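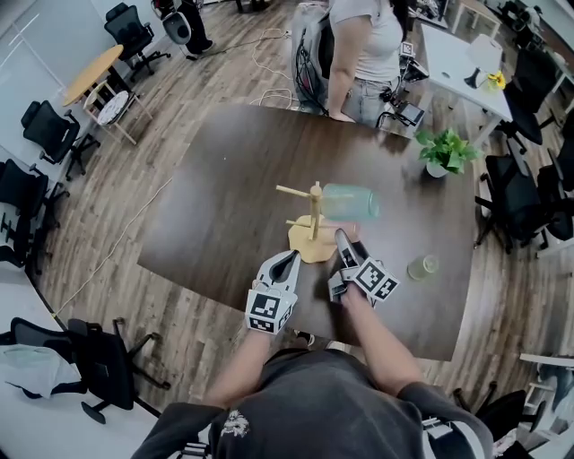
Session 4: Hanging cups with the hand-held grippers

Course: Robot Learning from Demonstration, project part
Handout for all groups. Please read it before you come to the lab.

What we do in this session

In the first three sessions you worked with data that other people recorded. Now you record your own. The task is the mug tree: take a mug from the table and hang it on a peg of the stand. It looks easy, and for your hands it is easy. With a gripper you have only two fingers on each side, you feel very little, and the handle of the mug must meet the peg in the correct direction. Most groups need one practice round before their motions become calm.

You work in pairs. One person is the demonstrator and holds the two grippers. The other is the recorder, who starts and stops each episode, writes the log and puts the objects back in the start position. Change the roles after 16 episodes. Both partners must have done both roles before you leave.

Before the first episode

1. Clear the table. Only the stand, the objects of your task card and the plant may stay. Bags and phones go on the desks at the side.
2. Look at the marker blocks on the grippers. Every printed face must be flat and clean. If a corner has come up, do not press it with your finger, ask for a new print.
3. Open and close each gripper five times. The fingers should meet without a click.
4. Record the calibration motion: move both grippers slowly in a figure eight above the table, first near your body, then far from it.
5. Start the Dasano logger and check that both grippers appear in the list. If only one appears, restart the logger before you change anything else.
6. Watch your feet. Cables lie on the floor, and it is easy to pull one when you step back from the table.

The task, step by step

a. Start pose. Both grippers are open, above the near edge of the table, and do not touch it. Stay still for two seconds.
b. Hold the stand at the base with one gripper. The stand is light and will turn if you push only on the peg.
c. Take the mug with the other gripper. Grasp the body, not the handle. The handle must stay free.
d. Turn the mug on its side and bring the handle over the end of the peg.
e. Move along the peg until the handle is clearly past the end, then lower the mug slowly and open the fingers.
f. Release the base, go back to the start pose and wait for the recorder to say "stop".

If the mug falls or slides, do not catch it with your hand. Finish the episode where you are and mark it as failed. Failed episodes are also useful to us, but only if the log says that they failed.

Start positions

The task card gives the start positions of the mug and the stand. Please follow it also when it feels boring. In the data of last April one group always put the mug at the same place, and the policy which was trained on it could not reach anything else. Small cups without a handle are used only as distractors in this session - leave them standing, and do not move them during an episode.

How to write the log

One line for each episode: number, name of demonstrator, start position, upper or lower peg, which gripper held the base, result (ok / failed / stopped), remark. A good line looks like this:

07, A, position C, upper peg, right on base, ok, handle touched the post once

Do not write "same as before". The script does not understand it and neither do we.

Common mistakes

- The demonstrator turns the wrist so far that the marker block is hidden behind the arm. Tracking is then lost for a moment and the path jumps.
- The motion is too fast near the peg. Go at half the speed which feels natural.
- The two grippers come so close that one block covers the other.
- Long stops in the middle of the motion, usually because the partners are talking. Talk between the episodes.

What you hand in

Upload the episodes and the log to the course folder on Gotport before Mon 28 February. One folder for each pair. Before the upload, cut every path to 2000 samples with the script from session 2, and look at a minimum of four plots with your own eyes. In the report (one page, not more) answer these points:

- In which part of the task did most of your failures happen?
- Did the two demonstrators use different strategies? Show one plot for each.
- Which start position was the most difficult, and why do you think so?

Reading for next time: the chapter on two-arm tasks in the Lau script, up to page 91. The Gevholm exercise at the end of the chapter is optional.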